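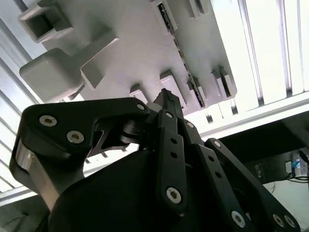

Une pince noire à visserie argentée, sous un grand panneau gris pâle.

Pépinière de Trustell : les plants de haie en vente dès samedi

La pépinière municipale de Trustell ouvre sa vente annuelle de plants de haie le 29 mai 2004, de 9 heures à midi, à l'entrée de la rue Mathias. Elle propose cette année 3 000 jeunes plants en godet, dont 1 000 charmes. Le reste se partage entre troènes, noisetiers, viornes et cornouillers sanguins.

Les semis et boutures ont été mis en culture sous abri à la pépinière, puis endurcis dehors. Le gel de février a détruit une partie des fusains, qui ne figurent donc pas au catalogue.

Chaque foyer de Trustell et de Ninitz peut emporter jusqu'à 50 plants, sur présentation d'un justificatif de domicile. Le godet est vendu 2 euros, à régler en espèces ou par chèque. Aucune réservation n'est prise par téléphone.

La plantation en godet reste possible à cette saison, à condition d'arroser copieusement deux fois par semaine jusqu'en septembre et de pailler le pied. Les terrains argileux du coteau de Bristska conviennent bien au charme et à la viorne. Le troène y pousse plus lentement les premières années.

Un broyat de branches sera mis à disposition sur place, dans la limite du stock. Prévoir des sacs et une pelle. Les plants restants seront utilisés à l'automne le long du chemin de Ninitz.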